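Search this site
Enter keywords

March, after supper

Second day with the Unlow kit. Belima lends it for 35 days and then we must decide if we pay or send it back. Ciarán Mac Mathúna read the contract again at breakfast and found the service fee on the last page, 200 a month, which the seller did not mention on the telephone. I wrote it in my notebook in red.

I arrived at nine and Bríd McGrath was already there, placing the things on the table. She wants the layout to be a little different each time, so that we do not test only one easy case. I agree with her, but it is slow work and my back is not happy.

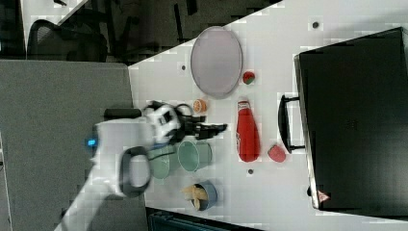 The manual is my biggest complaint. It has nearly 300 pages and the part I need is always in another chapter. The chapter about gripping force uses three different words for the same setting. In English this is hard for me - I asked Ita Moynihan and she was also lost, so I felt better. She telephoned Belima and a polite man promised to send a corrected page.

After lunch we tried the fabric piece. I had expected more trouble with soft things than with hard ones.

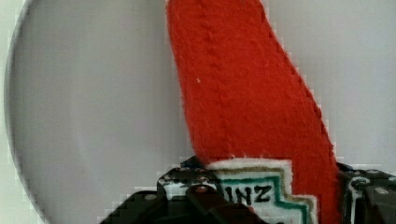 Red felt-like fabric with the white patch, between the two fingers.

Geum-ok Cho came at 5 and asked me directly if I would buy it. I said I do not know yet. The arm I like, the software I do not like, and the price I must think about. 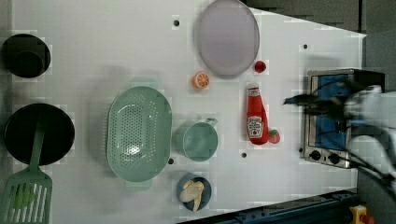

My report for Geum-ok needs a part about kitchens, as her client is a canteen company. I will write that the kit should be judged on a crowded table, with pots and small food together. The ketchup bottle was lying on its side with a strawberry close against it, and I want to use exactly this arrangement in the report, for it asks for more care than a bottle which stands alone. Tomorrow I begin with the mugs. I must also remember to bring the long screwdriver and to return Ita's umbrella.

Print this page
E-mail this entry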